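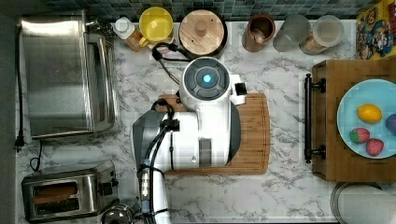

Ute Ruppert escreveu em 17 out 2023:

> Saoirse, a tua receita de broa de centeio deu-me um tijolo outra vez.
> Segui tudo, acho eu. 500 g de farinha, a massa-mãe bem ativa, noite toda
> no frigorífico. Côdea escura e por dentro uma pasta cinzenta que fica
> colada à faca. O Finn diz que é falta de forno, eu digo que é a farinha.
> Quem tem razão? E já agora, aquilo de escaldar parte da farinha é mesmo
> preciso ou é mania?

Olá Ute, olá a todos,

respondo à pressa que tenho de sair. Desculpem os erros.

Primeiro o escaldão. Mania não é. Podes fazer sem, mas o miolo fica mais seco e ao segundo dia já esfarela. Um quarto da farinha, água a ferver por cima, mexer com colher de pau, tapar, esquecer até arrefecer. Arrefecer mesmo!! A primeira vez juntei aquilo morno demais à massa-mãe e a fermentação disparou, às tantas tinha massa na prateleira de baixo do frigorífico e nas cenouras.

A pasta cinzenta: o Finn tem metade da razão. Falta de forno pode ser, mas aposto também na fermentação curta. O centeio precisa de acidez, senão o miolo nunca prende, por muito que coza. "Noite toda" são quantas horas? Eu deixo 21, contadas desde que a massa vai para a forma. Se o teu frigorífico for daqueles muito frios, tira a forma e deixa-a na bancada antes de cozer, até veres buraquinhos à superfície. Buraquinhos abertos = forno já.

Farinha: uso a Pernino integral, moagem grossa. A Theda jura pela da Owino e as broas dela são melhores que as minhas, portanto oiçam a Theda. O que não dá é a branca de supermercado a que chamam centeio, absorve muito menos água e fica tudo uma sopa. Qual é a tua? Não disseste.

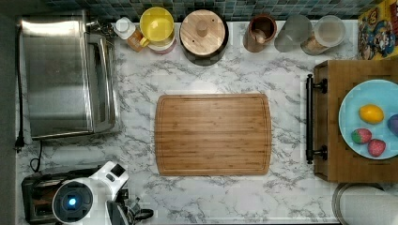 Quanto à água, a receita que mandei em julho tinha um erro, a Ingeborg Baumgart já me tinha avisado e eu nunca corrigi, mea culpa. A água do escaldão é À PARTE do resto. Quem a descontou ficou com massa seca, quem leu bem ficou com massa mole, e massa mole é o certo. Tem de parecer argamassa. Mãos molhadas, alisar o topo, acabou. Não se amassa, não se estica, não se dobra. Se estás a lutar com a massa estás a fazer outro pão.

Forma: a Inum comprida, untada e polvilhada com farelo. Não encher mais que dois terços.

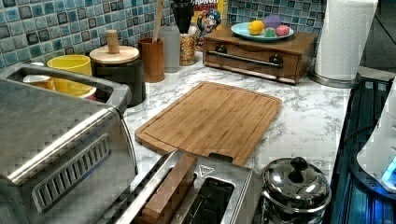

Cozedura então. Começo no máximo com a forma tapada, um quarto de hora, depois baixo para 200 e destapo, mais 47 minutos. Sei que parece um número parvo, foi o que ficou escrito no caderno numa broa que saiu bem e nunca mais mexi. Num forno de bancada como o de inox convém ter mais cuidado, o topo queima antes de o meio estar cozido. Folha de alumínio solta por cima da forma a meio do tempo, e atenção para não tapar as ranhuras da grelha. Se tiverem termómetro de espeto, 97 no centro e está feito. Bater no fundo para ouvir se soa a oco com centeio não serve de nada, soa sempre a meio termo.

E depois ESPERAR Ute. Desconfio que foi isto. Cortaste quente? O miolo de centeio acabado de cozer é sempre pegajoso, precisa de um dia inteiro embrulhado num pano. Melhor dois. Faca de serra comprida, passada por água entre fatias se colar.

Ao Finn: a pergunta das sementes fica para outro mail, mas resumindo, demolhar de véspera, escorrer bem e juntar só no fim. Linhaça não se escorre, já agora, aquilo vira gel e pesa-se com o gel.

Ainda me falta quem leve massa-mãe ao encontro de Flinstead. A minha está viva mas cheira a acetona, ando a alimentá-la duas vezes por dia a ver se recupera. Theda, podes levar um frasco da tua?

Ute, manda a marca da farinha e as horas certas e vemos isso.

bjs
Saoirse Heffernan

PS o tijolo não vai para o lixo. Fatias finas, forno baixo até secar, moer e entra no escaldão da próxima. Fica até mais escura.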